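Search questions, people, tags...

What should I budget for besides the arm? Bin picking, small lab, first time

Ikhsan Mangundap

Good day to all. I am preparing the equipment plan for our small lab and I would like to ask people who have bought such things already. We are 4 persons. The task we want to study is picking mixed household objects out of a metal bin, one after another, and placing them in a second bin.

The supplier, Zeltberg, gave us a quote for a used arm with controller and a gripper. The price of the arm is more or less clear to me. What is not clear is all the rest: the bins, the table, the clamps, the cables, the spare parts. My director wants one list and one sum, and she does not like when I come back in July and ask for more. The first version of my list has only five lines, and I feel this is too short.

Two more things I cannot decide:

Should I buy a finished workstation from Rulotum, or build the table from wood and profile by ourselves? The finished one is nice, but it costs almost as much as the gripper.

And is it necessary to buy a proper set of test objects, or can I go to the discount shop?

Thank you for your patience with my English.

Latuheru

Depends on your budget. The finished table is better if you have the money. Also ask for a discount, they usually give one.

Pleler

I made this plan two times, the first time badly, so I will write what I would put now.

Start with the gripper and not with the arm. In our first plan the gripper was a small line at the end, and then we had a strong arm and fingers which could not go between an object and the wall of the bin. Ask Zeltberg if spare fingers are included in the quote. If they are not, add 2 sets. Fingers touch the metal very often in the first weeks, and waiting for a replacement costs more than the fingers.

Hoses and cables are their own line. Air hoses, the gripper cable, connectors, something to hold them along the arm. Measure the length with the arm stretched to the farthest corner of the far bin, then add a good loop. We ordered exactly the length from the drawing and had to order again. I paid 432 for the second order, with shipping, and this was not in any plan.

About the bins: buy metal ones with sloping walls if this is what your task needs, and buy one more than you use. The paint does not stay on the inside. If your vision software depends on the color of the wall, please remember that after some months the wall is another color.

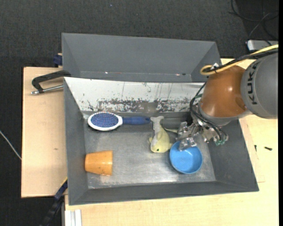 3 min read

Our own bin is the same type, and you can see on the back wall what I mean about the white finish. The clamps at the side are what I would put in the list before any table. A bin which moves a little each time it is touched will spoil your calibration, and you will look for the mistake in the software for a week (I did). Decent clamps are cheap compared with this week.

So for the table my answer is to build it. A flat wooden panel is enough for the beginning, if it does not bend and the bins are held well. Keep the Rulotum money until you know where you really want the bins to be. We changed the position of ours many times, and in wood a new screw hole costs nothing.

For objects go to the discount shop – a hairbrush, a cup, a toy fish, a bowl. These four look simple, but they give different problems. The handle of the brush is thin, the fish has fins in awkward places, and the cup likes to lie on its side. A bowl can be taken by the rim, but only if there is space next to it. Buy every object twice on the same day. The shop changes its stock, and then you cannot find the same cup again, and your results from before are difficult to compare.

Finally, I would write 20 percent for unexpected things as a separate line with its own name. When I hid it inside the other prices, the finance office found it and cut it.

Ikhsan Mangundap

Thank you very much, Pleler, this helps me a lot. I did not have the cable line at all. One small question – did you buy the clamps together with the bins, or separately?

Pleler

Separately, from a normal tool shop. Take the bin with you when you go, the edge of ours was too thick for the first clamps I chose.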